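4. 자동 급수 타이머 설치 (Poden 2구형)

실내 화분용. 베란다도 되는데 직사광선은 피할 것.

시작 전 확인
- 본체, 급수 호스 2줄, 점적 핀, 필터, AA 건전지 4개(별매)
- 물통은 따로 준비. 뚜껑 있는 게 좋음
- 구형 Hetgate 호스는 지름이 안 맞음. 억지로 끼우면 샘

4.1 본체 연결

1. 건전지부터 넣는다. 극성 확인. 덮개는 딸깍 소리 날 때까지.
2. 필터를 흡수 호스 끝에 끼우고 물통 바닥까지 내린다.
3. 급수 호스를 A, B 출구에 꽂는다. 끝까지 밀어넣어야 됨.
4. 호스는 필요한 길이로 자른다. 가위 말고 칼로, 직각으로.
5. 점적 핀을 흙에 꽂는다. 줄기에서 손가락 두 마디쯤 떨어뜨려서.

주의: 물통 수면이 점적 핀보다 높으면 펌프가 꺼져도 물이 계속 나온다. 물통은 반드시 화분보다 낮은 곳에. 이 문의가 제일 많습니다.

4.2 식물별 급수량

공장 초기값은 관엽식물 기준. 선인장, 다육은 그대로 쓰면 과습으로 뿌리가 썩는다. 꼭 바꿀것.

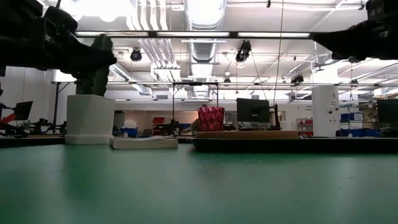 1. MODE를 3초 누른다. 화면에 A가 깜빡임.
2. +/-로 간격 선택. 관엽 3일, 허브 1일, 선인장은 21일 이상.
3. SET 한 번. 이번엔 급수 시간(초).
4. 선인장은 5초부터 시작. 흙 속까지 말랐는지 나무젓가락으로 찔러보고 조정.
5. MODE 짧게 누르면 B로 넘어감. 같은 방법으로.
6. 10초 기다리면 자동 저장. 저장 버튼 따로 없음.

참고: 한 출구에 관엽이랑 선인장을 같이 물리지 말 것. A는 관엽, B는 선인장 이렇게 나눈다. 겨울에는 선인장 쪽을 OFF로 두는 편이 낫습니다.

참고: 받침에 고인 물은 바로 버린다. 타이머가 대신 안해줌.

4.3 시험 급수

1. 점적 핀을 뽑아서 계량컵에 넣는다.
2. TEST를 누른다. 30초 동안 작동.
3. 컵에 모인 양 확인. 약 56ml면 정상.
4. 훨씬 적으면 호스 꺾임, 필터 막힘 순서로 점검.
5. 양쪽 다 확인했으면 핀을 도로 꽂는다.

펌프 소리만 나고 물이 안 나올 때: 호스에 공기 찬 것. 흡수 호스를 물에 완전히 담갔다 다시 끼우고 TEST 두세 번 반복.

화면에 E2: 물통이 비었음. 물 채우고 SET.
화면에 E5: 건전지 부족. 4개 모두 새것으로 교체. 섞어 쓰면 안됨. 교체하고 나면 시각이 초기화되니까 5장 보고 다시 맞출 것.

경고: 본체는 방수 아님. 생활방수도 아님. 물통 위에 올려두지 마세요. 물통 안에 액체 비료를 타면 필터가 막히고, 이 경우 무상 수리 안 됩니다. 비료는 손으로 따로.

장기간 집을 비울 때: 출발 이틀 전에는 설치 끝내고 한 번 도는 걸 직접 볼 것. 8월처럼 더울 때는 물통 증발량도 생각해서 넉넉하게 채운다.

부품 번호
흡수 필터 577
점적 핀 세트 797

시각 설정은 5장으로.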